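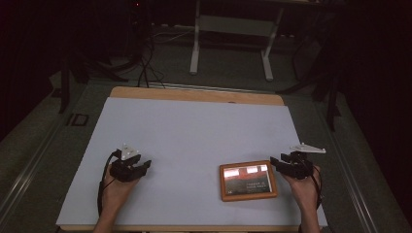
Work table with the pale sheet on, wood edge visible at the far side.

27 September 2022

Worksheet trial, subtraction with regrouping, second version. Zarmeena and I read the pages from the Khokhar group this morning. 43 pages came back, and 40 of them are complete. The other three stop after the first row, I put them in a separate folder and did not score them.

The main mistake is the same as in May. The child takes the smaller digit from the bigger one, no matter which is on top. For 50 minus 27 many wrote 37. In version one we believed the zero was the problem, but the pages with 52 minus 27 show the same thing, so Maximiliano was right and I must correct my old note.
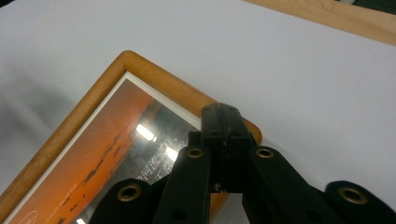
Layout of version three. Itzel wants a box around each problem, so that the tens and the ones stay in their columns. I tried it by hand with a ruler and the page became very crowded. Then I tried rounded corners, like the corner of the orange-tan wooden picture frame lying on the table, and a thinner line. It is easier for the eye, but I lose space for the crossed-out digit on top. Cleiton says to make only eight problems per page. I agree, but Jadetti prints on both sides and the cost must be asked.

Word problems: the one with 57 stickers is not clear. "How many more" was read as adding by the younger ones. Change to "how many are left" for page one, keep "how many more" for page two.

To do:
- ask Wajid for the scoring key in the Tusar format
- new number set without repeated digits
- send page one to Zarmeena before printing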